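The Bulo Drawer

by Saadet Ateş
December

Eleven at night and she was still at the counter. Sleeves pushed up, shop lights off except the one over the sink. Treats to box, cups to put away, the float to count, and the cat upstairs going on like a car alarm.

Eylül had promised the boxes for the morning. Promised in writing too, on the Grindatell order form, in her own round hand, which was stupid. You don't put a time on paper. Her aunt always said so. Her aunt had run the shop for thirty years on "soon" and "nearly" and a shrug.

The order was for Salazar's, the boarding place out past the bridge. One clear box for every cat staying over the holidays. Treats in, lid on, name on the lid. Easy money. 597 in the account by Friday's rent if they paid on delivery, and they would pay on delivery, the woman had sworn it on the phone, somebody's dog screaming behind her.

So. Boxes.

She tipped the carton out and the packets went everywhere. Slid over one another. Slid some more. She got a forearm against the edge and stopped them going on the floor.

Yellow, all yellow. Cats grinning off every one. She started pulling them apart and dropping them in, two by two, not looking really. Hands knew the job. Head was somewhere else, up the stairs, where the old cat was walking back and forth over the boards. Thump thump. Bulo had never learned to walk like a cat. He walked like a man looking for his keys.

He'd been her aunt's. Came with the shop, same as the leak and the sticky till. Sixteen years old, one good ear, no manners. The vet had said the word kidneys in October and then said a number, 156 for the first month of tablets, and Eylül had paid it and eaten soup.

No treats, the vet said. None of the salty ones. Eylül had said of course. Bulo had looked at the wall.
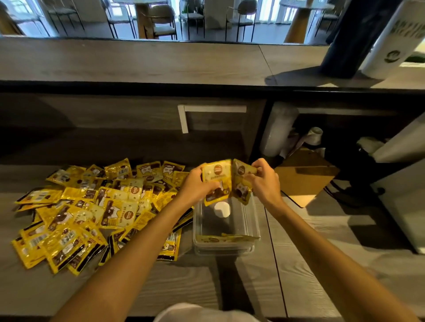

Two at a time sticks them together, Saadet, you always end up with a lump in the corner and then the lid wont go down. Her aunt's voice, clear as anything, except she'd never called her Saadet, that was the sister, she got the names wrong right up to the end. Lay them flat, girl. Flat and facing up. People want to see the face. They're buying the face.

"They're buying the meat," Eylül said out loud, to the sink.

But she laid the next one flat.

Half past. She found a rhythm, lost it, found it. Box done. Box done. Lids in a pile she'd sort out later. She wrote the names from the list: Pepper. Mister Lee. Duchess. Another Pepper. Who were these people, going away and leaving a Duchess? She pictured suitcases, a taxi with the engine running, a cat in a window at Salazar's with a box of snacks and no idea what a week was.

Her aunt never went away. Not once. Asked about it she'd say who would feed him. Then at the end she did go, four days in the hospital, and Eylül slept on the couch up there with Bulo on her chest like a sandbag, and he didn't eat for any of the four. Wouldn't take chicken. Wouldn't take tuna. On the last night she'd gone through the drawers looking for anything at all and in the bottom one, under the string and dead batteries, there was a stash of these. The same treats. Dozens. Her aunt who told everybody he was on plain food only. Her aunt who gave lectures about it.

He ate three. Then he slept. The phone rang at five.

Thump thump thump overhead. Then nothing. Then on the stairs.

"No," Eylül said. "Go up."

He came around the door. Took his time. Sat down on the mat with his back to her, the bad ear toward the counter, so it was his own business if he didn't hear.

"They're not for you. They're for Duchess."

Nothing.

"I've got eight left to do. Then bed."

He turned his head. Just the head. That face, yellow eyes, the scar on the nose from a fight he'd lost before she was out of school. Nobody would print it on a packet.

She did the eight. Fast, bit sloppy, all flat though. All facing up. She squashed the lids down till they clicked and carried them to the Griline crates by the door, and when she came back the cat was up on the stool. How, with those hips, God knew. He had one paw on the counter. Very polite. Like a customer.

Clock said ten past twelve. The van was coming at seven. The vet opened at nine and would ask, he always asked, any changes in diet, and she would stand there on the rubber floor in her coat and look him in the eye.

One packet left over. She'd miscounted, or they had.

She tore the corner with her teeth.

"One," she said. "And you didn't get it from me."

He took it off her palm, rough tongue, warm breath, awful breath, and chewed on the good side. She put the rest in the bottom drawer, under the string. Turned off the light. Then waited in the dark by the stairs, becuase he was slow coming down off the stool and she didn't want to go up ahead of him.

More stories
The Night Ferry Sells Toast
My Brother's Ladder
A Coat for the Piano
What the Locksmith Left
Two Winters at Number Nine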